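From: Glenys Pritchard
To: the kitchen list
Date: Tuesday, October 8, 2024
Subject: Re: Island sink, and where do the dishes go?

Kenneth Villanueva wrote:
> Hello all. We're finally redoing the kitchen and my wife has her heart set
> on an island with the sink in it. My worry is draining board space. Did
> anyone go for a double sink, and do you really use both halves? Also, is it
> awful having the pipes on show underneath? Ours would have no cupboard
> below, at least not until we've saved up a bit.

Dear Kenneth,

How lovely to hear you've got as far as choosing a sink! I remember you were still peeling off wallpaper in February, so that is real progress, and do pass on my good wishes to the family.

I've become a great believer in the double sink, and in putting the rack down inside one of the basins so the worktop stays clear. It does mean you lose that basin for soaking a big pan, but you can lift the rack out when you need to, and it lives on a hook by my back door on Sundays when the roasting tin comes out. Zlata Hutsuliak does the same at hers, only she keeps the smaller side for vegetables and won't let anyone put a mug in it -- quite right too.

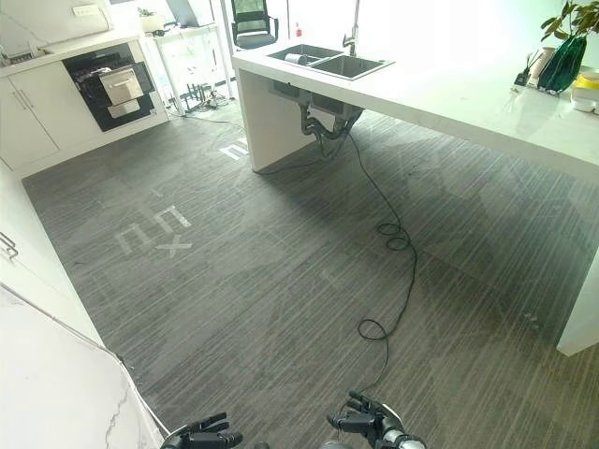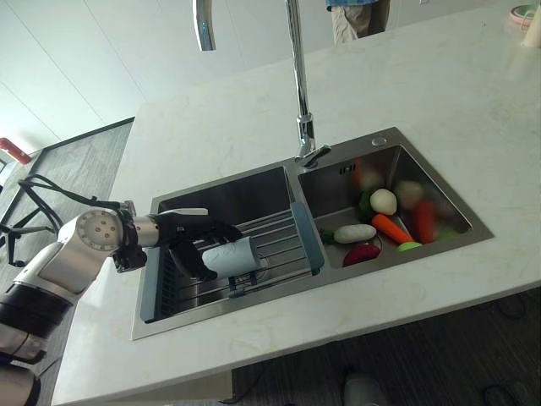
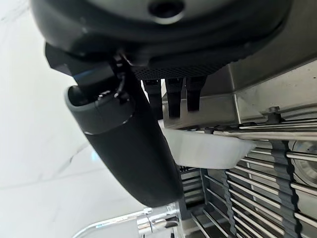

The first one has the pipes and the trap out in the open under the worktop, and the second has a rack in the left basin with toy vegetables in the other.

Do you need a special trap if the pipes are going to be seen?

An ordinary plastic one will do the job perfectly well, and you can change it for a chrome one later if it bothers you.

As for the cupboard, I'd wait. We lived without doors for more than 10 months and I got rather fond of being able to reach everything, although Ostap tells me his mother hung a curtain across hers within the week. Do measure your washing-up bowl before you order the sink, though. I didn't, and mine has sat in the shed ever since.

If you'd like to borrow my Plavska rack to try for size, I can drop it round after choir.

With love to you both,
Glenys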